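Chores, One at a Time
A gallery from the Ollarier test kitchen

Can a machine put the groceries away yet? Sometimes, slowly, and with a person ready to press stop. That has been the answer since we started keeping this page in May, and it has changed less than we hoped.

Ollarier works on household and shop-floor tasks from two rooms in Butville. One room is set up as a kitchen. The other is a stretch of shop floor with shelving and a packing bench. Most tasks are tried in simulation first, where a dropped plate costs nothing, and only the ones that hold up are moved to a real arm. The gallery is kept to one picture per chore, with a line or two on where the chore stands. Entries that have no picture yet are listed with their notes so the page matches our task list.

How we score

A task gets 120 attempts in simulation. Each attempt starts with the objects in slightly different places. An attempt counts only if the object ends where it should and nothing else has been knocked over. We don't give half credit. If a person would have to walk over and fix it, it failed.

Shop floor: restocking a shelf

Boxes are the easy part. They have flat sides, they stack, and they don't change shape when squeezed. The Bezerra shelf task is the closest thing we have to a finished chore, and it still slows down badly when the shelf is nearly full. Bags of any kind are a separate problem and we have stopped counting them under this heading.

Shop floor: wiping the bench

Good on a clear bench. Poor when there are tools on it. The arm can wipe or it can tidy, and going back and forth between the two takes longer than doing the whole job by hand. A person with a rag needs 30 seconds.

Kitchen: folding towels

Not ready. The Edidov controller finds a corner most of the time and then loses track of the other three. We ran 3,000 practice folds in simulation and the cloth there still doesn't behave much like real cloth.

Kitchen: putting food away 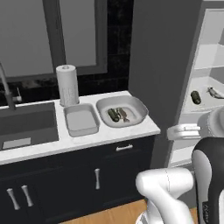 Simulated kitchen, with the arm at the open cabinet. There is a cucumber and a fish in the dish on the counter, and another of each on a cabinet shelf. Latest score for this chore: 59 out of 120.

Kitchen: loading the dishwasher

Plates, yes. Bowls, if they are all the same size. Glasses are off the list until we have a better way to tell how hard the gripper is pressing. The lower rack goes better than the upper one, where the arm has little room to turn.

Kitchen: wiping the counter

Started last and tested least. The motion is the same as on the shop-floor bench, but a kitchen counter has a sink in it, and the arm tends to push crumbs along the edge and leave them there. Scores will go up when we have a full set of attempts.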